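Papers > Religion and Media > Section 4

4.2 Address pages and who keeps them up

Most of the mission pages in our set give one mailing address and no date for it. Families use these pages anyway. Of the 200 pages we read, 30 had an address that did not match the one on the mission's own letter, and 13 gave two different addresses on the same page. Bevham was the worst case. Office moved in April, old street still listed on every alumni site we checked.

We sorted pages by who runs them: parents, returned missionaries, or a mission office. Parent pages get fixed fastest, usualy while a son or daughter is out, then stop. Alumni pages last longer but drift. The Ralau alumni page still asks for packages to be sent by a carrier that no longer goes there. Office pages are short and mostly right.
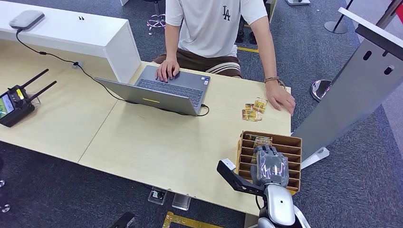
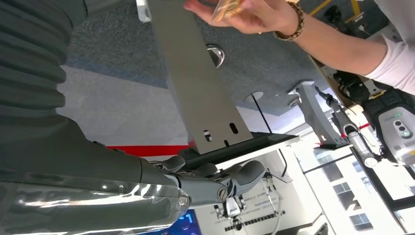
Figure 3. At the table, laptop open (first); a hand holding a small clear plastic bag (second).

Blog lists are a seperate problem. A list is only as good as its last check, and dead links pile up once a missionary comes home. Kurkorano's list was the longest, around 3,000 entries going back through several mission presidents. Many open to a parked domain. A few now ask for a password. We counted a blog as live if any post could be read without signing in, even one post.

Worku coding scheme used throughout, with one change: "packing advice" split off from "letters home", too much overlap otherwise. Packing posts get copied from mission to mission, winter coat lists turning up on pages for hot places. Not coded for accuracy here, see 4.3.

Filed under: Missions & Mail, Online Communities

Related sections
4.1 How the pages were found
4.3 Packing lists and how they travel
5.1 What parents look for first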